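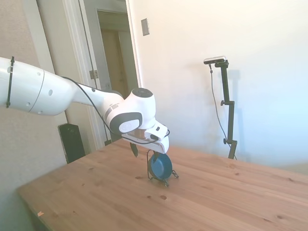 MATERIALS

The Slow Life of a Tabletop

By Salim Wanyama
10 Jan 2026

A solid pine board is never the same width twice. Measure it in the dry air of a heated house in winter and again at the end of a humid summer, and the two figures will differ by an amount that any steel rule can show. The board has not worn, and it has not been cut. It has taken on water from the air and given it back, as it did when it was stored in the lumberyard and as it will do for as long as it remains wood.

Furniture makers have worked around this for centuries, and most of the joints found in an old table exist on account of it. The trade term is movement. It has little to do with the settling and creaking that people blame on old houses. Movement is a change of dimension, it follows the moisture content of the wood, and it can be calculated in advance with fair accuracy.

The mechanism is simple. Wood is made of long hollow cells, and water sits in two places: in the open centers of the cells and in the cell walls. Water in the open centers leaves first as the wood dries, and its departure changes the weight of the board but hardly changes the size. Once that water is gone, the walls themselves begin to dry. The point between the two stages is called fiber saturation, and in most species it falls near 30 percent moisture content, measured against the dry weight of the wood. Below that point, every percent lost makes the board smaller.

The shrinkage is uneven. Along the length of the grain it is so slight that makers ignore it. Across the grain it is considerable, and it depends on how the board was cut from the log. A flat-sawn board, with the growth rings running more or less parallel to its face, moves up to twice as much across its width as a quarter-sawn board, where the rings stand upright. A board cut partway between the two will do something in the middle, and may cup as it does so.

Indoor furniture in a heated climate usually swings between 6 and 12 percent moisture content over a year. For a flat-sawn pine top 800 mm wide, a change of 4 percentage points produces a difference in width of between 8 and 10 mm. A quarter-sawn top of the same width would move a little over half as far. Neither amount can be prevented by screws, glue or good intentions. Wood held across its width while it tries to shrink will split, and wood held while it tries to swell will crush its own fibers, so that it shrinks smaller the following season than it was at the start.

What the maker can do is decide where the movement goes.

The oldest answer is the breadboard end, a strip fixed across each end of a top to keep it flat. The strip runs with its grain at right angles to the main boards, which means the main boards change width and the strip does not change length. A sound breadboard end is glued or pinned only at the center. The outer pins pass through slots, and the top slides along them with the seasons. On a table that has been in a house for a few years, the ends of the strip will stand slightly proud of the edge in winter and sit slightly short of it in summer. Buyers sometimes return tables for this. It is a sign that the joint is doing its job.

Underneath, the top has to be held to its frame in a way that allows the same freedom. Wooden buttons that slide in a groove are the traditional method. Slotted steel brackets and figure-eight fasteners are the modern ones. All of them hold the top down firmly and leave it free to travel sideways. A top screwed directly through the rails with tight holes will often survive its first winter, particularly if the boards were still fairly dry when it was assembled, and crack in its second or third.

Gosetti, a small workshop that makes dining and work tables in pine and ash, keeps a record of the moisture content of every top at glue-up. The record now runs to 3557 entries. The readings are taken with a pin meter at both ends and in the middle of each board, and a board that reads more than 2 points away from its neighbors goes back on the rack. The rule was adopted after a run of tops opened at the glue lines near the ends, where one board had been noticeably wetter than the boards on either side and had shrunk more.

The glue had not failed in those tops. Modern white and yellow glues, properly clamped, make a bond stronger than the pine on either side of it, and the breaks at Gosetti ran through the wood a hair away from the line. The fault was in the drying, and the drying had been done by the yard.

Kiln drying brings lumber down to a target moisture content in days or weeks, where air drying takes months or years. Air drying also stops short. A stack left outdoors under a roof will reach balance with the outside air, which in a temperate climate means 12 to 16 percent, and it will go no lower however long it stays there. Lumber dried that way has to finish indoors before it can be made into anything wide. The old rule of a year per inch of thickness is a guide to the outdoor stage only, and it was never a very exact one.

The kiln introduces faults of its own. If the surface is dried too fast, the outer shell sets in a stretched state while the core is still wet. Later the core shrinks and pulls against the shell. The board may look perfectly sound and then pinch the saw blade, or bow within minutes of being ripped in two. The condition is called casehardening, although nothing in the board has become harder. A careful operator relieves it at the end of the run with a period of high humidity. A hurried one does not, and the board carries the stress out of the gate.

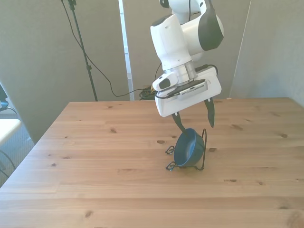 The test for it is cheap. A thin section is cut across the board some distance in from the end, and the middle is sawn out to leave two prongs, like a tuning fork. Prongs that stay straight indicate a board free of stress. Prongs that bend inward indicate casehardening. Prongs that bend outward mean the final treatment was carried too far, and there is no practical way to undo that. Iltdale, a yard that supplies several furniture shops, cuts one fork from each kiln load and staples it to the paperwork. Few buyers ask to see it.

Finish is widely misunderstood in this connection. A coat of varnish slows the exchange of water between the wood and the air, and a thick film of two-part finish slows it a great deal. No common finish stops it. The practical value of a finish is that it smooths out the short swings, so that a wet week in spring passes before the board has had time to respond. The annual swing still gets through. Oil and wax slow it much less than film finishes do, and an oiled top should be given the larger allowance.

What does matter is that both faces are treated alike. A top varnished on its upper face and left bare beneath will take up water faster from below. The lower face swells, and the edges lift. The cure is to finish the underside with the same number of coats, out of sight as it may be. Many inexpensive tables are sold without it, and many cupped tops can be traced to its absence.

The house itself is the remaining variable, and the maker has no control over it. Indoor relative humidity of 30 percent holds wood near 6 percent moisture content. At 65 percent humidity the figure rises to 12. A house with forced-air heating and no humidifier can fall well below the first number in a cold spell, and the lowest readings of the year often come late, in the weeks before March, when the wood has had the whole winter to catch up with the air. Cracks that appear then are commonly blamed on whatever happened to be set on the table the evening before.

Britbridge, which repairs and refinishes tables for the resale trade, advises owners to leave a winter crack alone until the following summer. A crack filled at its widest will be squeezed when the boards swell, and the filler will either be pushed out above the surface or hold the gap open and start a new split further along. Measured again in August, a good many of these cracks have closed to the point where they need no treatment. Those that remain can be glued, provided the fastenings underneath are slackened first. If the top is still locked to the frame, the repair will last one heating season.

Placement deserves some attention too. A table end set over a floor register lives in a different climate from the other end. Strong sun through a window does the same to one side of a top, and it darkens pine as well, quickly in the first year and slowly after that. A table moved between houses should be given a few weeks before anyone judges it or takes a plane to it.

Engineered panels avoid most of this. In plywood, each layer is glued at right angles to the next, and the lengthwise grain of one restrains the crosswise movement of its neighbor. Change in width is small enough to neglect for household purposes. Edge-glued panels are sometimes sold on the same shelf and mistaken for the same thing. They are solid wood in narrow strips – most are 32 mm or wider – and they move across their full width as any solid board does. The strips reduce cupping. They have no effect on the total.

Makers who work in solid wood have generally settled on leaving gaps. The Hauksdóttir table, a plain pine design with a frame-and-slat top, leaves 3 mm between slats when assembled in winter and 1 mm when assembled in summer, and the assembly sheet gives both figures with a line for the date. Crumbs collect in the gaps, and the sheet recommends a stiff brush.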